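Fall walk-through, Correia building: my notes

Okay, so this is the November one. I did it Thursday starting at 6 in the morning before anybody else was in, because last time I tried it during the day and got stopped in the hallway every ten steps. Same list as always, with my comments after each item. If your area has an OPEN next to it, please don't wait for me to come find you!

Front entrance and lobby

Door closes and latches on its own: OK. It was slamming in the spring, and Rostislav Čierny turned the little screw on the closer and now it shuts like a normal door.

Entry mat flat, no curled edges: OPEN. The corner nearest the mail slots is curling up again. I flattened it with my foot and it came right back up before I got to the stairs. I'd love a new mat before the snow (the heavy kind with the rubber border, please, we had one of those years ago and it never moved).

Exit sign lit: OK. Held the test button and it stayed lit on battery the whole time I stood there.

Walkway outside: OK for now. Leaves are piling up by the drain. I kicked what I could off to the side and got a wet sock for it.

Stairs

Handrails tight: OPEN on the upper flight. Give it a wiggle about halfway up and you'll feel it. It isn't going to come off in your hand, but two of the bracket screws are spinning in their holes and that only ever gets worse. Longer screws, or plug the holes and start over.

Treads: OK. The grip strips we put down in the summer are holding up great, even on the landing where the carts go over them.

Stair lights: one out, second landing. I had a bulb in my bag so I changed it. FIXED.

Storage under the stairs: OPEN, and I'm a little grumpy about it. This has to stay empty. Not mostly empty. I found a folding chair, a bag of potting soil and two big cartons with Vonent printed on them. If any of those are yours, please get them out by the end of the week, and after that they're going to the loading dock.

Fire extinguishers

Kitchen: OK, needle in the green, tag current, pin and seal in place.

Upstairs hall: OK. Somebody hung a coat over it. I moved the coat.

Workroom: OPEN. The extinguisher itself is fine, but the bracket is loose in the drywall and the whole thing leans. Needs an anchor or, better, a stud.

Loading dock: OK. Dusty, so I wiped it down and initialed the tag.

Workroom

Floor clear, nothing to trip on: OK, and a big improvement! The extension cord that used to run across the doorway is gone.

Tabletops: mostly OK, see storage below for my one gripe.
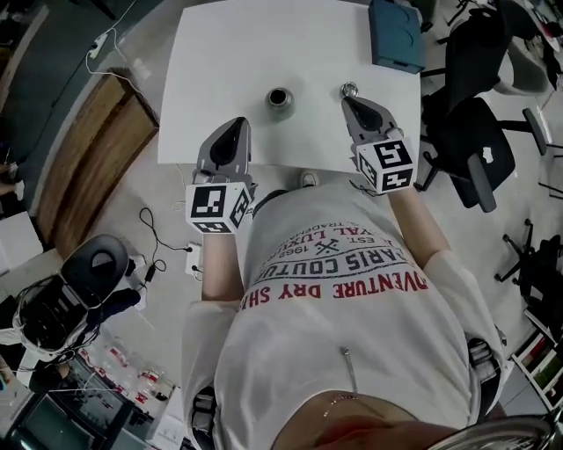

Workroom, the white square table. Box on the far right corner is partly over the edge.

Things hanging over table edges: OPEN. I put this on the list every time and I'm going to keep putting it on the list. Anything that sticks out past the edge gets caught by a hip or a sleeve sooner or later, so slide it in or put it on the shelf.

Shelves anchored to wall: OK on the long wall. The short one by the window has one strap and should have a pair. I have spare straps in my desk, come ask.

Heavy stuff on the low shelves: OK. I moved one paint can down from the top. It was full, and I found that out with my wrist.

Eyewash bottle: OPEN. It goes out of date before the next walk-through, so let's order it now and be done with it.

Electrical

Panel door closed, space in front clear: OK. The yellow tape on the floor is doing its job.

Circuits labeled: sort of. Breaker 5 still says "??" in pencil. Fongchan Phromma thinks it's the hand dryer and the outlet outside the restroom, and she's probably right, but I'd like us to flip it one evening and find out for sure. Bring a lamp.

Power strips: OPEN in the back office. One strip plugged into another strip, with a space heater on the end of it! I unplugged the heater and left a note. Space heaters go straight into the wall, always, even if the wall outlet is in an annoying spot.

Outlets by the sinks: pushed test on every one, they all tripped and they all reset. OK.

Kitchen

Fridge temperature: OK. The thermometer had fallen behind the mustard but it was reading fine.

Toaster crumb tray: I emptied it. I won't describe it. FIXED.

Under the sink: small drip from the shutoff on the cold side. I put a bowl under it and checked again when I finished, and there was a spoonful or so in there. OPEN, and I'd put it near the top. Please leave the bowl alone!

Cleaning supplies in their own bottles with labels: OK except for one spray bottle with something blue in it. It could be glass cleaner, could be anything. I poured it out and tossed the bottle.

First aid kit

Gloves, tape, gauze: OK. Small bandages: nearly out, there were 2 left. I've added a box to the Corkevano order along with the eyewash bottle, so both should come together. The burn gel is new and still sealed. The tweezers have wandered off again, so if you borrowed them, no questions, just put them back.

Alarms and evacuation

Smoke alarms: pressed every one. The one outside room 107 gave a sad little chirp where there should have been a blast, so it got a fresh battery and now it's loud enough for the whole block. FIXED.

Evacuation map: OPEN. The upstairs copy still shows the old door to the courtyard, the one that got bricked in. I've asked for a new print and I taped a handwritten note over it in the meantime.

Drill: we're due. I'm thinking midmorning, and I'm not going to say which day. Last time it took us a while because people went back for jackets. Leave the jacket.

Follow-up

I've put all the OPEN items into Clerkico, so check there before you email me. My order of worry is the drip, the handrail, the stuff under the stairs, then everything else. Rostislav has the handrail and the workroom bracket. Fongchan is helping me with the breaker. The mat is waiting on a price.

If I missed something in your corner, write it on the sheet by the coffee maker and I'll come take a look. The pen on the string is out of ink, so bring your own.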